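Home | Contents | Chapters | Glossary

Chapter 4. Volume of Solids
Tegan Tipoki and Saskia Ormsby 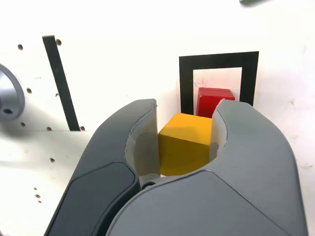 Figure 4.1 A yellow wooden cube.

In the previous chapter we measured flat shapes. Now we pass to solids, which have length, width and height. The volume of a solid tells how much space it takes up. For a cube we need only one edge, and we multiply it by itself two times. The student should review square units on page 352 before starting.

New words: edge, face, vertex, cubic unit.

Related chapters
Chapter 3. Area of Flat Shapes
Chapter 5. Prisms and Cylinders

© Ellery Schoolbooks | Contact | Back to top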